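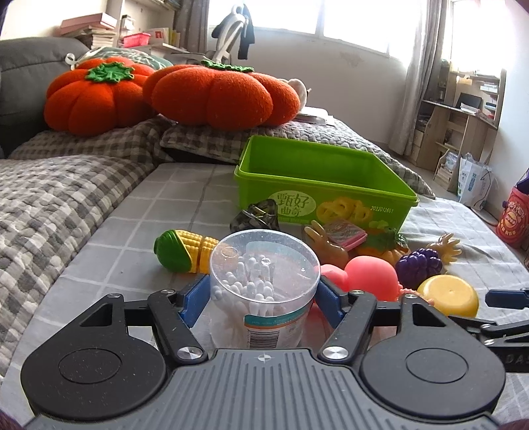
Journée portes ouvertes chez Ilton : la chambre aux petites choses

J'y allais pour les meubles, je l'avoue, et je suis restée presque tout l'après-midi dans une chambre ! Ilton ouvrait ses appartements témoins au public (entrée gratuite, petit café à l'accueil), et celui du 2e étage était consacré au rangement des bricoles, celles qu'on sème partout et qu'on ne retrouve jamais.

Sur le lit, un drap gris quadrillé de blanc et un bazar très réjouissant : un épi de maïs en jouet, une grappe de raisin violette, un ananas orange avec sa couronne piquante, un petit lapin beige... Ma nièce aurait tout raflé. J'ai eu un faible pour les deux coussins citrouilles en peluche, posés plus loin sur la couverture à carreaux, avec leur tige verte et leurs feuilles — je les veux, et même en plein été.

Côté boîtes, rien de bien compliqué. Les cotons-tiges restent debout dans leur pot cylindrique en plastique transparent, on voit tout de suite ce qu'il y a dedans. Et puis la boîte vert vif, avec des biscuits jaunes dessinés sur le côté et des caractères chinois que je ne sais pas lire, vide et prête à resservir. Chez moi ces boîtes-là finissent à la cave, alors j'ai pris note.

J'ai bien aimé aussi le fond de la pièce, le portant blanc devant la fenêtre, les rideaux clairs, les piles de livres sur l'étagère avec un panier rose à côté. Ça fait chambre où l'on vit, et ça change des catalogues Hollidik où il n'y a jamais un livre de travers.

Petit bémol, l'accès : depuis la gare, il faut prendre le bus 65 et descendre à l'arrêt Szilágyi, puis marcher un bon moment en plein soleil. Prévoyez une bouteille d'eau. La prochaine ouverture est annoncée pour février, avec la cuisine et l'entrée cette fois. J'y retourne, c'est sûr, et je prendrai un plus grand sac !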